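FOR IMMEDIATE RELEASE

May 10, 2021

Boltumholm opens its gripper comparison to everyone, dirty dishes and all

Hi, I'm Rhun Pugh, and I run the test bench at Boltumholm. Our marketing folks asked me to write this release myself, so it's going to sound like me and I hope you'll put up with that. The short version: we're publishing the full results of our two-arm table clearing comparison today, with the scoring sheets, the settings and all the runs that went badly.
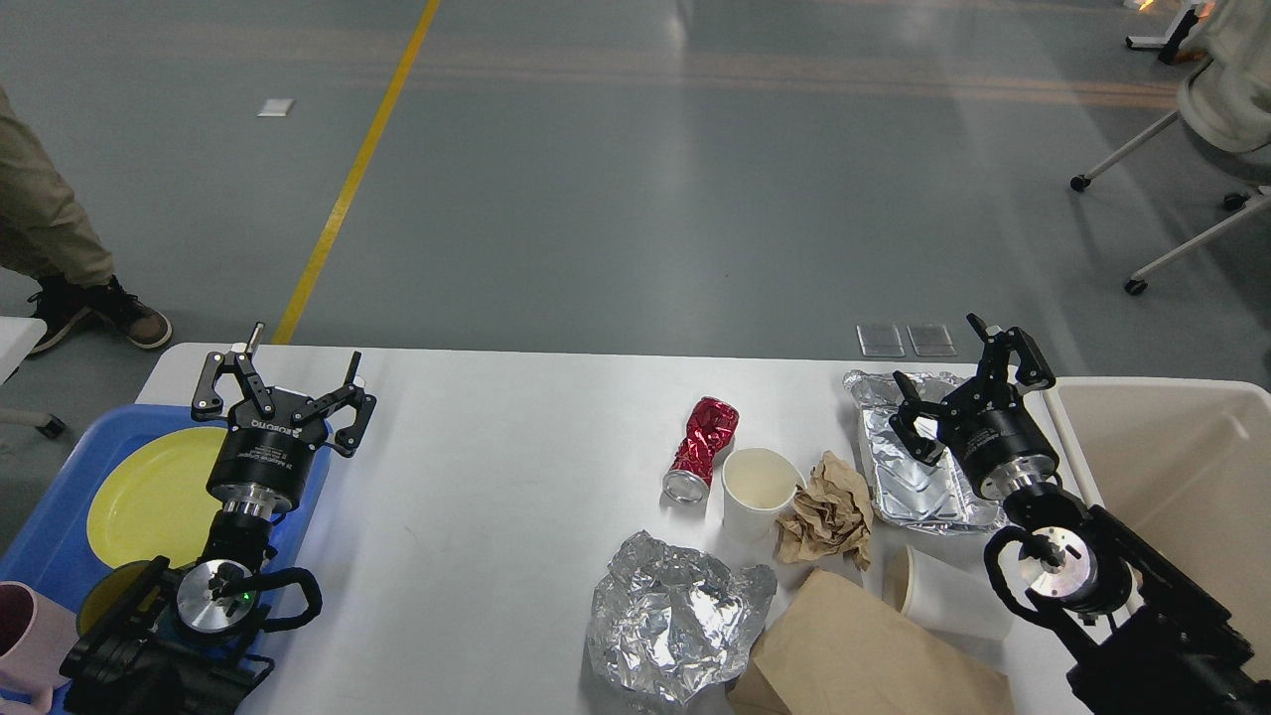
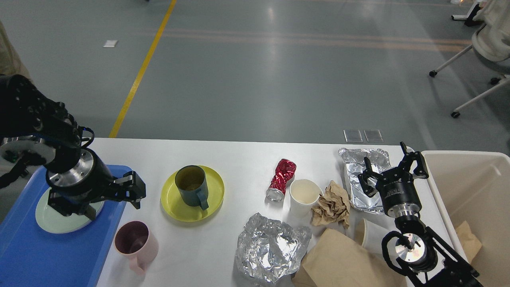 Two-arm table clearing at Boltumholm: dishes and the blue tray on the left, trash and the beige bin on the right.

We started in February with a pretty plain question from a customer who runs cafeterias. They wanted to know which fingers to buy for clearing tables, and I didn't have a good answer for them! I had opinions (I always have opinions), but every number I could find came from somebody picking up neat little blocks. Lunch leftovers are a different animal. A mug is stiff and slick and has a handle pointing wherever it likes. A paper cup folds if you squeeze it like a mug. Foil is the one I lose sleep over, because it changes shape the second you touch it and then it's a new object and your nice grasp plan is for the old one.

So we set the job up the way a person would do it. Dishes go in the tray, trash goes in the bin, and the two arms share one table. We kept the arms and the table the same throughout and changed one thing at a time: finger shape, grip force, or controller. Then we ran it over and over until I was dreaming about paper bags.

What we compared

We looked at 4 finger sets on parallel grippers, going from a narrow angular finger to a wide one with a soft face. On the software side we used two controllers. Kikar is the one we've used in-house for years, and it closes to a set width and stops. Begum is newer to us and closes until it feels a set force, then holds. The camera mount and the lighting were left alone, which took some discipline on my part, as I am a fiddler.

The full set comes to 965 scored picks. Each one gets a plain result – placed, dropped, crushed or missed – and a line of notes from whoever was at the bench. Some of those notes are grumpy. We left them in.

What we found

The narrow fingers did better than I expected on plates. Getting under a rim is most of the battle there, and a fat finger just pushes the plate along the tabletop. The wide soft set was my favorite going in, and it was great on mugs and poor on nearly everything flat. I had to eat some crow at the Monday meeting over that one.

On controllers, Begum was kinder to paper cups, and it wasn't close. Kikar was quicker on cans and foil balls, where a bit of extra squeeze does no harm if the thing is headed for the bin anyway. If you clear mixed tables, my advice is to run force control on anything that might be full or might fold, and go with width control for the rest. Switching between the two takes about 70 milliseconds on our bench, so you won't feel it.

The brown paper bag beat everybody. Flat bags are hard to start, and if you get one by a single layer it tends to tear or swing into the other arm's space. We have a whole section on this in the report and I'd love to hear from anyone who has cracked it. Really, write to me!

A word about two arms sharing a table: the time you save is smaller than you'd think if both of them want the middle. We got our best runs by giving each arm its own side and letting it cross over only when the other one had parked. There's a chart for that, too, and it's the one I'd look at first if you're planning a layout.

What's in the package

The download has the report, the raw score sheets, settings files for both controllers, finger drawings you can cut or print yourself, and 600 short clips picked to show each kind of result. The drawings were cleaned up by our friends at Willach, who also cut the sets we used. There's no charge and no sign-up form. Use it in your own work, and if your numbers disagree with ours please send them along, as I'd like to add outside results to the next version.

About Boltumholm

Boltumholm tests grippers, arms and controllers for companies that handle food service, laundry and parcels. We don't make grippers and we don't take a cut from anyone who does.

Press contact

Rhun Pugh, test bench lead, Boltumholm. Bench visits for press can be set up through our front desk. Wear closed shoes, and bring your own coffee cup if you'd like to see it cleared.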